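Lounge > News and Current Events > Royal visit to Nandier, who went?

plitafan80
Well, we stood by the library from 8 in the morning and I'd do it again tomorrow! She stopped right by us, asked my mother how long she'd been waiting, and laughed out loud at the answer — such a nice, easy laugh.

marigold_514
So glad your mother got her moment! I do think 100 minutes of closed roads for one short walk was a bit much, though. The 107 bus never came and I ended up walking home to Thiele Street with all my groceries.

dimer_dan
Oh, come on, marigold, it's once in a blue moon. The bakery sold out of everything and the kids are still talking about it.

marigold_514
I know, I know, and I'm happy for the kids. I'd just have liked a sign at the bus stop.

plitafan80
Fair enough, and next time I'll drive you home myself.

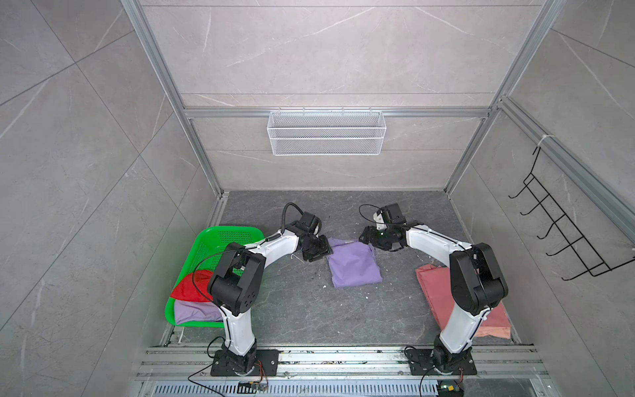
More threads in Lounge

Best spot to watch the January parade?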